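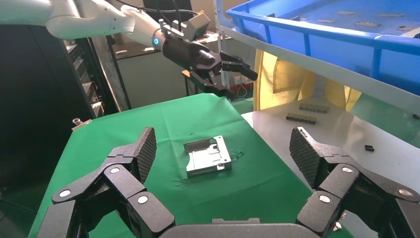
Gripper comparison, part whatever. Still in Murnalville, still on the two-arm setup, and I've finally had enough hours on both hands to have opinions. The right arm has the big black multi-finger one. The left has the plain parallel gripper. I went in wanting the big hand to win, it's the one everybody asks about. For flat stuff though? Hm. A sheet-metal bracket lying flat on cloth is about the meanest thing you can give it. Those knurled pads bite great once they're on an edge, but getting them onto an edge is the whole problem. The raised flange along the far side saved me. Come in over the top, close on the flange, lift. Anywhere else and I mostly pushed the bracket around and bunched up the cloth.

So, 50 tries each, same bracket, same starting pose give or take. Parallel gripper got 48. Yes really. Straight down, pinch the flange, go. The multi-finger hand I'm not giving a number for yet, I changed the closing speed halfway through like an idiot and now the log is two different experiments. Will redo.

Stuff I noticed that isn't in the log:

Closing slower helped the big hand more than closing harder. I had the force way up at first and the bracket just squirted out sideways.

Wrist camera on the big hand is good until the fingers close, then it's mostly fingers. Opening wide on the approach gives you a decent look at the table but you lose teh part right when you care about it. I ended up leaning on the other arm's camera for the last bit.

Controller. I moved both arms over to the Brasar one in May and I'm keeping it. The old one wanted 4 config files and a restart for every tool change. This wants 2 and no restart. Menus are ugly, don't care.

Cables still annoy me. Rotate the wrist too far and they pull. Set a joint limit, forgot I set it, spent an evening wondering why the arm refused a perfectly good pose.

Next up is blocks, which I think the multi-finger hand will like alot more. Something to actually wrap around.
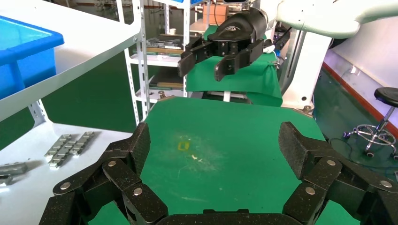
Ronja Brekke wrote back on the last post that I'm being unfair to the big hand, and that I should be testing it with just the fingertips instead of a full close. Her settings stop the fingers early and let the wrist do the rest. Fair point, going to try it, same bracket, one closing speed this time and I'm writing it on tape and sticking it to the monitor. Numbers when I have them.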